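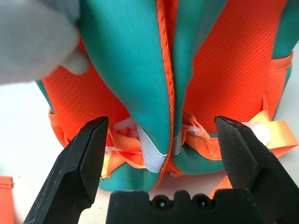 Teal backpack, strap side up

About Viltholm Day School

Viltholm opened in the year 2000 with 10 children, one piano and a borrowed kitchen. We now teach 165 students from kindergarten through eighth grade, and we still eat lunch together every day – teachers too!

Reading is what we love most. Each morning starts with half an hour of quiet books (comics count, cookbooks count), and every February the whole school takes part in Eteo, our storytelling week, when students tell family stories from memory in any language they like.

Viltholm Notes, page 10

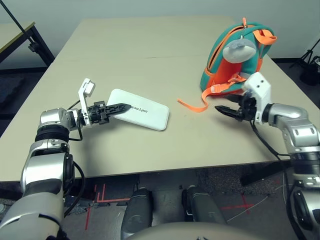

Our head of school, Salma El-Sayed, started out teaching third grade in the Yazdani building and still runs the poetry club there. She'd love to meet you, and she'll probably hand you something to read.

Outdoors, we have the Grumus garden, where second graders grow beans, squash and far too much mint.
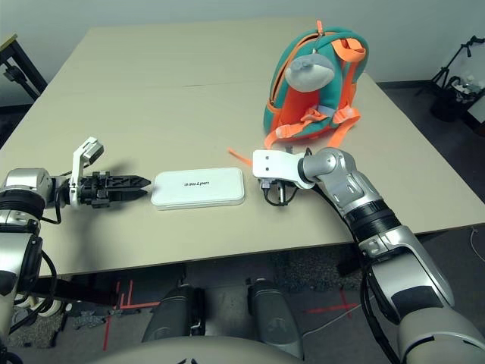

The older students sell the extra at our spring market, and last year's goal was 100 bunches. They set the prices themselves and choose which library books to buy with the money.

Visits are open to all families. Call the front office and come have lunch with us.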